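Zuvumon Z4 stuck on the logo after unlocking the bootloader

Mehwish Yousafzai
Posted in Phones & Tablets > Android

I have a Zuvumon Z4 that I bought used in July. I wanted to root it, so I unlocked the bootloader first, and that part went fine. Then I flashed a patched boot image I found on a forum. Now the phone shows the Zuvumon logo, goes black and starts over. Holding power and volume down still gets me to the fastboot screen. The battery is 4,000 mAh and was nearly full when I started. My computer sees the phone in fastboot but not in normal mode. Can I get it back without paying a shop?
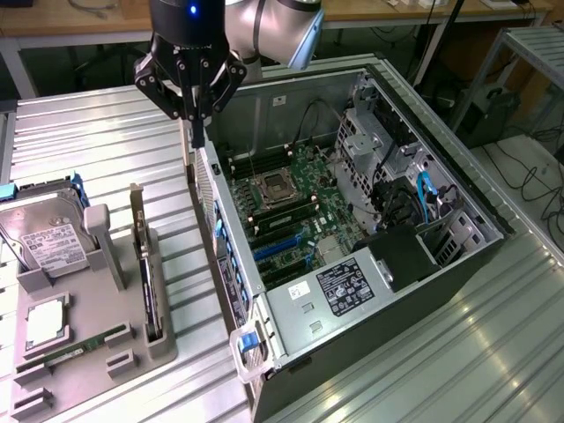

2 min read

Things I have tried: wiping the cache, a factory reset from recovery, and a different USB cable. I don't care about the data, it was only roughly 200 photos and they are backed up. The build number on the box ends in 600 but I had taken an update since then, so I don't know if that still counts.

Sohail Bukhari

If fastboot works, the phone is fine. The boot image you flashed was almost certainly made for another build. You need the stock one that matches what was on the phone before.

Get the full firmware package for the Z4 from the Zuvumon support page. Pick the newest one for your region, not the one that matches the box, because you updated. Unpack it and look for boot.img. Put the phone in fastboot, open a command window in that folder and type:

fastboot flash boot boot.img
fastboot reboot

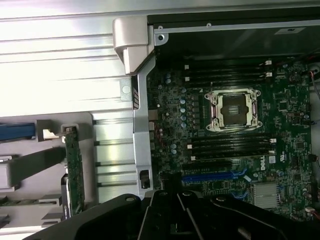 Inside a desktop workstation, Dell motherboard

If it still loops, flash the whole package with the script that comes with it. Do not relock the bootloader until the phone starts normally on stock firmware — relocking with the wrong image is how people end up with a phone that won't do anything.

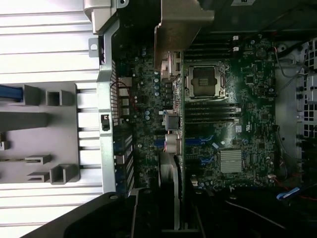

Once you are back in Android, copy that same boot.img to the phone, patch it yourself and flash the patched copy. Never use one somebody else patched.

Kwiatkowski

had this on my Clalen tablet, just kept flashing stuff till it worked. also try a USB 2 port, mine dropped out halfway on the newer ones

Hoddale

What Sohail said. Check the slot too. Run fastboot getvar current-slot and see if it says a or b. If your update went to the other slot, you may have flashed the boot image to one and be starting from the other. On my Z4 I flashed both, boot_a and boot_b, and it came up on the next restart. First start was slow, so give it ten minutes before you pull the cable.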